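Notebook, bench 2, Estthorpe cell
June 4, 2021
L. Lambert

Working rules for two-arm tabletop sessions, draft 3. Continues from the notes Hayley left on the shared drive. Where her wording and mine differ, mine is the later one, but check with her before quoting either.

Scope. Tabletop pick and place with small household objects, two arms, wrist cameras on. Does not cover anything with liquids or blades. Does not cover the Furnival base, which has its own sheet.

1. Power and stop

Stop button within reach of whoever is running the arms, and tested before the first episode of each session. Tested means pressed, arms observed to drop out, then reset. A visual check of the button does not count. Log the test with initials. Hayley Hulme found two sessions last week with the box ticked and no initials, so those are going down as untested.

Anyone who leans over the table calls it first. Arms go to hold, the operator says "holding", then hands go in. We had agreed on this verbally and it drifted. It is now written down.

2. Speed

Limit during data sessions is 20 percent of rated joint speed. The Taler controller keeps the last limit used, including one set by another user, so read it back at the start and enter the value in the log. Do not assume the default.

Blur in the wrist view is a separate question. Blurred images are kept unless the object being worked on cannot be identified for most of the episode. Hayley wants a numeric threshold. I tried a sharpness score on 70 episodes and it mostly sorted them by how much texture was in the background, so no threshold for now.

3. Arm separation

Both arms may be over the table at once. They may not both move toward the same object. One arm is named as lead for the episode and the other waits for it to clear. The keep-out margin in Jilidine is set per arm and does not know about the finger pads, so add pad length by hand after any pad change. This was missed after the last swap and the margin was short for most of a day. No contact logged, but it goes in the incident file anyway.

4. Objects

Mixed sets are preferred over matched sets. Rules for what goes on the table:

- nothing with sharp edges or exposed cells
- remotes and similar items: batteries out, cover back on
- clear plastic allowed, but note it in the log, as the detector loses it against white
- soft items allowed, grip force at the low setting
- tall items with a narrow stem go in the log as "tippable"

Placement should be uneven. Operators tend to line things up with the table edge after the first hour, and the later episodes then look alike. Change at least 3 placements between episodes.

5. Background

Leave the walls as they are. There was a proposal to put up a plain screen. I am against it: the sets are supposed to cover rooms with pattern and color in them. Fabric near the table edge is a different matter and has to be out of the path of both arms before start. Open item - we have no agreed distance for this.

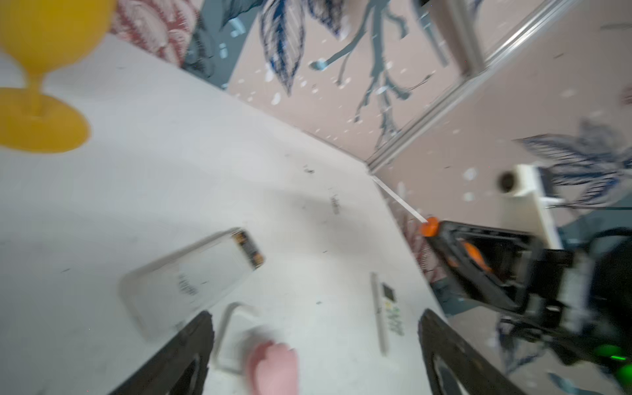 Wrist view, mixed set. Clear case and white remote on the white top, soft pink item between the fingers, other gripper at right.

The white on white problem is plain enough with a set like this one. The remote has its display and buttons to go on. The L-shaped piece has very little, and the clear case has its outline and some faint marks. For labeling, draw clear items to the visible outline and do not guess at the rest. Specks and smudges on the tabletop are not labeled.

6. Records

Roughly 3000 episodes are already stored under the old naming. Do not rename them. New sessions use the new scheme from Monday and the lookup table covers the rest.

Open:
- fabric distance (Hayley)
- pad length as a field in Jilidine instead of a manual step (me)
- wipe-down between sessions, yes or no. Affects how the surface looks from one set to the next
- full review of this sheet in September, sooner if the Taler firmware changes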